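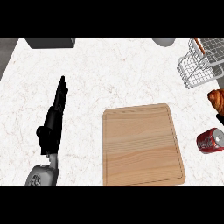 White marble countertop with grey-brown veining

Scalp itching after switching to a sulphate-free shampoo
Posted in Hair and Scalp, February 2022

Ngozi Adebisi
I swapped to the Jisero sulphate-free shampoo 17 days ago and my scalp has been itchy ever since, mostly behind the ears and at the nape. No rash that I can see. My hair is relaxed, shoulder length, and I wash every fifth day. I paid $40 for the big bottle and would rather not bin it. Do I wait it out or stop now? I use the Fovmont leave-in as well, but I've had that for ages with no trouble.

Folasade Olaniyan
Stop for two washes and go back to whatever you used before. If the itch settles, try the new one again and see if it returns. Sulphate-free doesn't mean fragrance-free, so compare the two ingredient lists and look for anything that's only on the new bottle. Behind the ears and the nape are also the spots people don't rinse properly. I had the same thing and needed a good couple of minutes longer under the shower. Keep the leave-in on the lengths and off the scalp while you're testing. If you get flaking, sores or weeping, see your GP or ask the chemist.
And don't do a relaxer touch-up while it's irritated.

Gareth Mottram
Mine itched with every shampoo until I turned the water temperature down. Could be that.

Ngozi Adebisi
Thanks both. Checked the labels and the new one has perfume fairly high up, the old one has none. Going back to the old one tonight. My sister can have the bottle if it turns out to be the perfume, she isn't bothered by it.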